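Hadi Azar had read the Nendatley paper twice before lunch, and by three in the afternoon he was reading it a third time with a pencil.

"Eighty percent," he said. "Of what?"

"Of trials," said Cenatov, who ran the lab and had flown him in to check the claim. "Two arms, one box, one tray. The old method got 22."

"The old method had 60 demonstrations. Yours had 300."

"We say so in the appendix."

"You say so in a footnote to the appendix."

Cenatov smiled the way people smile at a customs officer. Behind him the fans hummed, and a student typed something, waited, and typed it again. 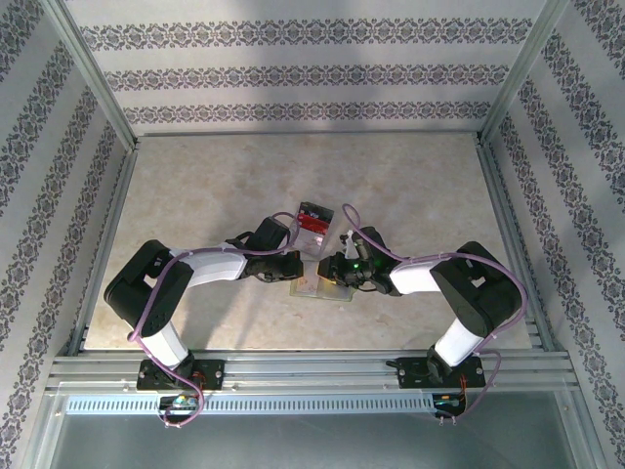 Hadi pulled a stool up close. He had watched plenty of arms in his time and had learned not to look at them much. They were always graceful. He looked at the student instead, at the hand resting by the stop key.

"How do you score a success?" he asked her.

She glanced at Cenatov. "If the box ends up where it should."

"And if it gets there crooked?"

"Then it's a judgment call."

"Whose?"

"Mine, mostly."

He wrote that down. It was the first thing all day he had believed.

"Do you know which method is running when you score it?"

"I have to start it," she said. "So, yes."

"We talked about blinding," Cenatov said. "The Mullidside deadline was in November. You know how it goes."

Hadi knew how it goes. He had put his own name on a result like that once, back at Abou Jaoude, and people still cited it.

"Give me the raw video," he said. "All of it, with the labels stripped off. And a room with a door."

"That'll take you a week."

"Then I'll need a coat. I only packed for two days."

The student had already started copying the files.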